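Small Business Lending After the Hosside Credit Guarantee
Project report, Applied Economics
Ching-wen Chow
8 Apr 2023

1. Background

The Hosside regional government opened a credit guarantee program for small firms last August. Under the program, the government covers 80 percent of the loss if a firm with fewer than 30 employees fails to repay a bank loan. The bank carries the rest. Before this, most small firms in the region had to put up land or a building to borrow, and firms that rented their space often could not borrow at all.

My question was whether the guarantee changed who gets loans, or whether banks used it mainly to cover customers they already had. The second outcome is a known problem with guarantees. A bank can move an existing loan under the program, lower its own risk, and lend nothing new.

2. Data

Two lenders agreed to share records with names removed: Terar, a commercial bank, and Nustora, a credit cooperative. Together they gave me 504 loan applications from before and after the start of the program. Each record has the size of the firm, the industry, the amount requested, the collateral offered and the decision. I also interviewed owners at 13 firms, most of them in light manufacturing and equipment. 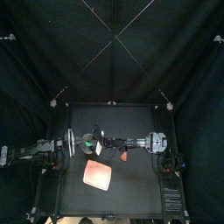
Figure 1. Two robot arms over a black tabletop.

Records from the two lenders did not match well. Terar lists a renewed loan as a new application, while Nustora keeps it under the old number. I recoded the Terar renewals by hand using the date and amount, and dropped the cases I could not settle. I did not adjust for the rise in interest rates over the period, so the later months may look weaker than they would have otherwise.

3. Results

Approvals for firms with no property to pledge went up at both lenders after the program began. The change was larger at Nustora. At Terar, a good part of the guaranteed lending went to firms that already had a loan there, and the amounts were close to what those firms had before. This fits the replacement problem described in section 1.

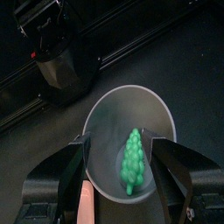
The interviews help explain the gap. Owners who went to Nustora said the loan officer brought up the guarantee first. Owners at Terar usually had to ask. One owner had been with Terar for years and learned of the program from a supplier. Paperwork was the most common complaint at both places - the form asks for three years of accounts, and newer firms do not have them.

4. Comparison with earlier work

Huang, in the course reader, argues that guarantees work best when the lender keeps a large share of the risk. My results do not test this directly, as the share was the same for both lenders. They do suggest that the lender's own habits matter even when the terms are identical.

5. Limits

Two lenders in one region is a small base. Firms that never applied are missing from the data, and some of them may be the firms the program was meant to reach. It is also too early to look at defaults. Most of the guaranteed loans have several years left to run, and repayment records for them were not part of what the lenders shared.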